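The Five O'Clock Table

By Jianguo Yan

Every home has one. The table where stuff lands. Keys, mail, a cup, another cup, the hair tie you pulled out the second you walked in. By Friday you can't set a plate on it.

I've been clearing other people's tables for this column since last December. Mostly small apartments, mostly one table doing four jobs. Desk, dinner, vanity, snack bar. And the same small things every time. Cups. Tissues. Peel. Scrunchies, so many scrunchies.

So this month, no closets, no garages. One table, one evening, a trash can pulled up close.

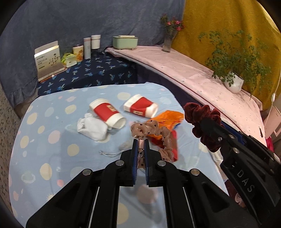

What should you pick up first, the trash or the things you're keeping?
Start with the soft things you're keeping. Hair ties, cloths, cords. They get stuck to the trash and go out with it, and then you're buying another pack.

I learned that one the slow way. Lost a good velvet scrunchie to a ball of tissue in my own kitchen, didn't notice for a week. Velvet grabs everything. Crumbs, lint, paper fluff. Pick it up, give it a shake over the can, put it somewhere that isn't the table. A hook, a bowl, the neck of a bottle. Doesn't matter. Just one place.

The sheer ones are worse in a way. A beige scrunchie with little black dots on a patterned cloth, you can look right at it and miss it. Run a flat hand across the table. Your hand finds what your eyes skip.

Then cords. Coil, don't ball. A thin white cord left under a pile will catch on a cup and drag it, and if there's a last inch of coffee in there, well. Good luck with the tablecloth.

Now the cups. Paper ones tip over if you breathe near them, then roll, then collect things underneath. Before you lift one, tilt it and look in. Anything left goes down the sink, not in the can. A wet bag is a miserable thing to carry down three flights. Then stack them, one inside the other, and drop the stack. Takes up half the room.

Tissues go next, and quick. Don't sort them, don't unfold them, don't think about it. One sweep. I used to keep the "still fine" ones. There is no still fine.

Peel last of the trash, and this is where people argue with me. Orange peel on a dry table can sit an hour and smell lovely. Overnight it goes hard and curls, and it can leave a mark on light cloth. If you compost, it gets its own bowl. If you don't, put it in on top of the tissue so the paper soaks up the juice.
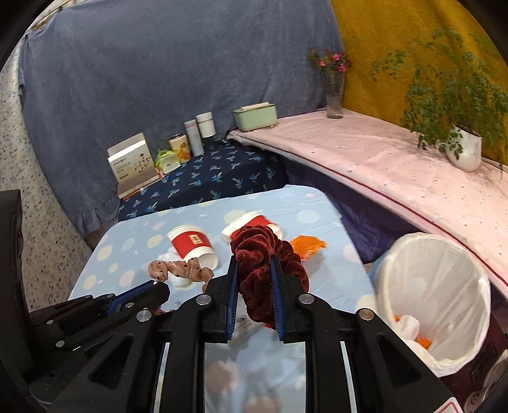

Velvet, dots and orange peel: the bin stays within arm's reach.

About that bin. Mine used to live in the kitchen, twelve steps from the table. I counted, I was annoyed. Twelve steps is plenty to make you leave the cup till morning. Moved it next to the table and the pile got smaller all by itself, pretty much. Fold the bag well over the rim so it doesn't slide in when something heavy lands. I keep two spare liners flat at the bottom, underneath the one in use. Saves a trip.

Readers wrote in after the last column, 173 of you, and a lot of the letters asked wich organizer to buy. We tried two. The Inia tray is shallow and has a soft base, good for hair things and rings, bad for anything that rolls. The Prudov caddy is taller, with a handle, and I liked it until I noticed I was just filling it with receipts. A saucer does the same job. Use a saucer.

Tablecloths, while we're here. I'm for them. A light blue one with spots hides a crumb or two between washes and makes you want the table back. Shake it outside, off the balcony if the neighbors allow it. Wash warm, hang it damp, skip the iron. The one on my own table is an Achari, six years old, faded along the fold and still going.

How long does all this take? I timed my last go. 432 seconds, with a phone call in the middle of it. Without the call, less. Set a timer if your the type, put on two songs if you're not. Stop when the songs stop.

And leave one thing out. A cup for pens, a plant, the book you're on. A bare table fills up faster, no idea why, it just does in my place.

Next month: the chair with the clothes on it. Send yours to the usual address, and tell us what's at the bottom.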